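Turnlow's Cider Mule Is Back, and I Got an Early Pour

You guys. The pear cider mule is back on the menu at Turnlow, and I am way too excited for a grown woman who had leftovers for breakfast.

If you've been reading along for a while, you know I went on and on about this drink last winter. It's cold pear cider, a big squeeze of lime, a really spicy ginger syrup and a splash of vodka (or no vodka, more on that in a sec), served over the kind of crunchy little ice you want to eat with a spoon. Then it vanished in the spring, and I spent months making sad versions of it in my kitchen with ginger ale.

Well, it returns for all of December, and this time it's bringing friends. Corinne Montoya, who runs the bar, invited a handful of us in before they opened to try the whole holiday list. I got there at 3:30 with my notebook and a granola bar, and I left with neither.

The mule first. The recipe has changed a little! Last year's ginger syrup was simmered with brown sugar, and this one uses honey, so it's lighter and the pear comes through a lot more. I think I like it better. My friend Marjatta Partanen, who had the stool next to mine, does not, and we went back and forth over it until Corinne made us each a second small one to settle things. It settled nothing. If you loved the old one, ask for a spoonful of the brown sugar syrup, which they're still keeping behind the bar for the hot toddies.

Second up was a cranberry and rosemary spritz. Pretty, tart, very fizzy. I'd order it with something salty. The rosemary gets a quick pass over a flame before it goes in the glass, so the whole bar smelled like somebody's fireplace for the rest of the afternoon.

My surprise favorite was the spiced plum punch. I'm not usually a punch person – too many church basements, too much melted sherbet – but this is black tea, plum jam, orange peel, cardamom and dark rum, and it comes in a bowl for the table if you want it that way. Dorin Căpraru came up with it. He cooks at Turnlow most nights and told me he'd been messing with the plum jam since August, when he bought too many plums and had to do something with them. "I made 41 jars," he said. "My wife asked me to take them to work."

So that's where the jam comes from! He figures it will last until the week before Christmas if people are reasonable. I had two cups, so I can't promise I was helping.

Now, for my non-drinking friends, and for anybody who's driving: every single thing on the holiday list can be made without alcohol, and you don't have to ask for it in a whisper. The menu lists the zero-proof version right alongside the other one. The punch without the rum gets extra tea and a spoonful of tart cherry juice, and I would happily drink it at lunch. The mule barely needs the vodka to begin with, if you ask me.

There's food, too. Dorin is doing little rye toasts with smoked trout and dill, a baked cheese with more of that plum jam (of course), and a cardamom bun that's sliced, buttered and grilled until the edges go dark. Get the bun. Get your own bun, I mean, because I tried sharing one with Marjatta and that was a mistake for our friendship.

A couple of useful things before you run over there. The holiday list starts at 4:00 in the afternoon, after the lunch crowd clears out. The room seats 57, which sounds like plenty until you show up with six people and no reservation, so call ahead if you're a group. The punch bowl serves four to six and they'd like to know by noon if you want one. Single cups you can just order when you sit down.

They're also running two evening classes in the back room where you learn to make the ginger syrup and the mule, and you go home with a bottle of syrup. Veikko Lindqvist is teaching both. He's the one who taught the bitters class in the fall, the one I burned my thumb in, and he's very patient. Sign-up is at the bar or over the phone. Roughly half the spots in the first class were spoken for when I asked, so don't dawdle if that's your thing.

And if you can't make it in at all, Corinne was nice enough to give me the short version of the honey ginger syrup. Equal parts honey and water in a small pan, a big handful of sliced fresh ginger (she doesn't peel it, hooray), and a pinch of salt. Let it barely bubble for 20 minutes, turn off the heat, and leave the ginger in there until it's completely cool. Strain it into a jar and keep it in the fridge. She uses a little less than an ounce per drink, with half an ounce of lime and enough cold pear cider to fill up the glass.

I made a batch last night and I've already put it in tea, on oatmeal, and over vanilla ice cream. The ice cream was the best of the three. I'm going to try it on roasted carrots next and I'll let you know how that goes.

If you get to Turnlow before I do again, tell me where you land on honey versus brown sugar. Marjatta is keeping score and I don't trust her math.

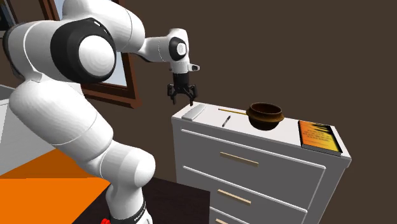

Robotic arm beside a white dresser, computer rendering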